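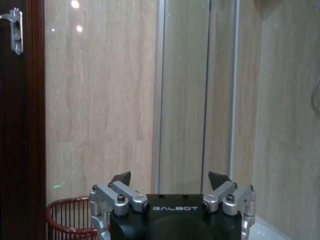
Bleddyn Jenkins wrote in to say that a shower enclosure is a fancy name for a glass box you will spend the rest of your life wiping, and that I should put that in the first line. Fine, Bleddyn, it's in! But there's a bit more to it, so let me start over and do this entry properly.

A shower enclosure is the set of panels that closes off the showering part of a bathroom from the rest of it. Glass is what most people picture now, though I grew up with a ripply plastic one that rattled whenever a truck went by. The enclosure can stand in a corner, fill an alcove between two walls, or stick out from one flat wall with glass on three sides. A single fixed panel with an open end usually gets called a walk-in screen, and people argue about whether that counts. I count it.

Types

The names come from how you get in. A hinged (or pivot) door swings like any other door and needs clear floor in front of it, so measure where your toilet and vanity are before you fall in love with one. Sliding doors run on a track and suit a narrow room. Bifold doors fold in the middle and go inward, and I have banged my elbow on every one I ever met. A quadrant has a curved front and sits in a corner. Then there are wet rooms, where the floor itself slopes to the drain and the glass is only there to keep the spray off your towels.

Framed enclosures have metal along all the edges of the glass. Semi-frameless ones have it on some edges, and frameless ones hang on hinges and clips and need thicker glass. I like frameless to look at. I like framed when I'm the one installing it, and I'll admit those are two different moods.

The glass

Shower glass is tempered, meaning it's heated and cooled fast at the factory so that if it breaks it goes into small pebbly lumps instead of long blades. It can't be cut or drilled after that, so every hole has to be right on the order form. Mine weren't, once. The glass can be clear, frosted, tinted or patterned, and a lot of it is sold with a coating that helps water run off. The coating wears away in time and the scrubby side of a sponge will hurry it along.

Sizes

Most makers list their sizes in millimeters even for American customers, which drives me up the wall (sorry). The Skistholm panel in my own upstairs bathroom is listed as 2000 high, and that clears everybody in the family, including my brother-in-law. My door opening came out at 32 inches. If you're planning for somebody who uses a walker or a shower chair, measure the chair too, and look hard at the curb, the little raised edge you step over. A low curb or no curb at all makes a huge difference.

Walls around it

Glass usually meets tile, stone or wall panels. Marble-effect surfaces are popular next to clear glass, and I understand why: the veining shows right through and a small room feels bigger. "Marble-effect" covers a whole crowd of materials, from printed porcelain to plastic-faced boards, and they don't all get cleaned the same way. Real marble is a different animal again. It's porous, it wants sealing, and vinegar will etch it. Keep vinegar away from real marble, please!

Any joint where the glass frame meets the wall gets a bead of silicone. Run it on the outside of the enclosure, and on the inside only where the maker's sheet tells you to, so that water caught in the frame can drain back into the tray.

Cleaning

A squeegee after every shower does more than any spray I've bought. Top to bottom, overlapping strokes, wipe the blade between them. For hard-water spots on glass I use diluted white vinegar, leave it a few minutes and rinse well. Sliding tracks collect a gray paste that I won't describe further; an old toothbrush gets it out. Leave the door open a crack afterward and run the fan.

Cost

I paid $400 for the Skistholm panel on clearance, hardware included, and did the labor myself over one long stretch in June with a borrowed level. The quote from Sandhu for the downstairs one, custom glass and fitting, was $3242. I'm still thinking about that one.

See also: shower tray, wet room, bath screen, squeegee

Filed under: Bathrooms, Glass and Glazing, Home Basics

Contact the editor | © Werness Home Encyclopedia | Back to top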